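About Anddale

Anddale looks after robot arms that other people sell. We are a small workshop, we have 62 arms on contract, and we don't believe brochures. If a maker tells us its arm needs no attention for 300 hours, we write the number down and check it anyway.

What we do on a visit

Most calls are about the cables or the gripper. Nektarios Politis, who started the firm after leaving Brestmont, still goes through both before he'll open a laptop. Ties get checked along the arm, joint caps are tried with a driver, and the fingers are closed to see whether they meet evenly. Then come small moves in tight places: over a bedside table with a telephone on it, or down towards a corner with a loose cable by the wall.
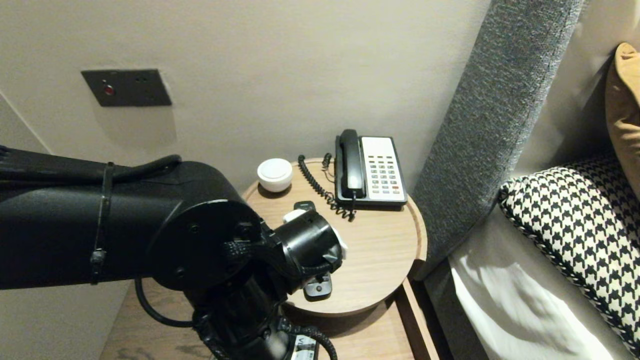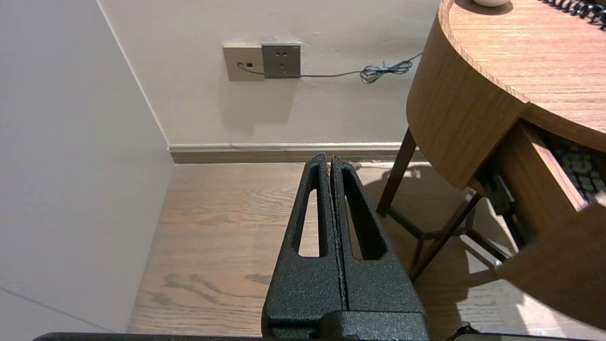

What we don't promise

We won't tell you that an arm is ready for a home or a hotel after one good Wednesday. We repeat the same reach 20 times, then move the furniture and start again. "Self-calibrating" is a word we have yet to see earn its price. Hurko arms come back to us no more often than the others, and no less.

Fees are fixed per visit. Kokkinos handles spare parts, and we take no cut.

Comments

dmarsh: Had them out in August. Two hours on one cable tie. Annoyingly, the fault has gone.

Petra L: Do you do older arms? Ours is out of warranty and the maker has stopped answering.

Anddale: Yes, if we can still get the joints. Send us the label off the base.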